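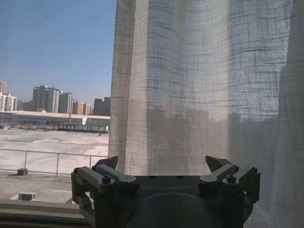
Sarnonari Capsule Two: a coat, a skirt and a great deal of talk
By Xóchitl Contreras
Tuesday, November 23, 2021

I paid $447 for the coat and $329 for the skirt, full price, out of my own pocket, so nobody at Sarnonari gets to be cross with me. I mention it because most of what I've read about this collection came from people who got it in a box with a ribbon on it.

Capsule Two is the second go at ready-to-wear from Kastriot Jurić, who made his name doing stage costumes and still talks like a man with an orchestra behind him. The notes that come with the clothes call the coat "a building you can leave the house in." It's a coat. It has two sleeves and a collar. I wore it to the dentist.

Let's start with what works. The shoulder is lovely. It's wide without being silly, and it sits where it should when you raise your arm for a bus strap, which was my main complaint with the first capsule. The wool blend is dense and doesn't pill, or hasn't after eight wearings and one unlucky evening with a velcro tote bag. The lining is a mustard satin that I like more than anything on the outside, and there's an inside pocket deep enough for a phone and gloves together.

Now the closure. Jurić hates buttons, as he has told every magazine that will listen, and so the coat fastens with three magnetic tabs hidden in the placket. They're fine standing still. Sit down in a car and the bottom one lets go. Sit down in a low chair and you lose the middle one too. I asked the shop about this and was told that the coat is "meant to open with the body." My old Vikden parka, which cost a third as much, is meant to stay shut, and I've grown fond of that idea in November.

The magnets also stuck to my keys, twice, and to a shopping cart.

The skirt is the piece everyone has photographed: the stiff one with the shelf at the hip, long at the back, in a green that the site calls Orozco. On screen it's bottle green. In daylight it's closer to an old pool table. I don't mind that, but if you're planning to match it to something, wait until you have it in your hands.
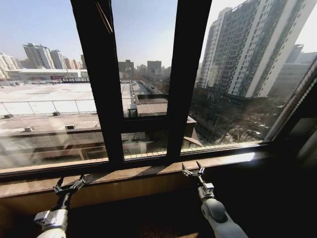

By the window, sun on the sill.

I had doubts about the hip shelf and I still have them. It's built from a bonded felt with a strip of boning sewn in, and it holds its shape very well for an hour. After that it starts to remember how you've been sitting. By dinner I had one hip noticeably higher than the other, and a friend asked if I'd hurt my back. Steaming brings it back up, but the care tag says do not steam. It also says do not wash, do not dry clean with perchloroethylene, and do not fold. What's left? You hang it by the four loops provided, on a hanger that isn't provided.

Sizing is odd. I'm a steady 8 in American brands, and the coat in an 8 fit right away. The skirt in an 8 closed at the waist and then stood away from me everywhere else, like a lampshade. I swapped it for a 6, which I couldn't zip, so I went back to the 8 and had it taken in. Wenceslao Cuautle has done my alterations for years and doesn't gossip about other people's sewing, but he did turn the waistband inside out, look at it for a while and ask me what I'd paid. The seams are straight, he said. The seam allowance is tiny. If you hope to let this skirt out some day, you can't.

The third piece is a dress at $1,117, which I tried on in August when the samples came through town and did not buy. It has the same hip shelf plus a second one at the bust. I couldn't see my shoes. The woman in the next fitting room looked wonderful in it, to be fair, and she was close to six feet tall.

Would I tell you to buy any of this? The coat, maybe, in the sales, if you walk more than you drive. A good tailor could put two hooks behind the magnets in half an hour and then you'd have something really handsome. The skirt is for people who go to parties standing up. If the shape is what you're after, Grilgate does a softer one in plain cotton with pockets, and you can put it in the machine.

I'm keeping the coat. The skirt is on its four loops in the spare room, waiting for an invitation to something without chairs.

Coat: three stars out of five
Skirt: two stars
Dress: tried on only, not rated

Fabric and care details are taken from the garment tags. Returns were handled in nine days, with return postage charged to me.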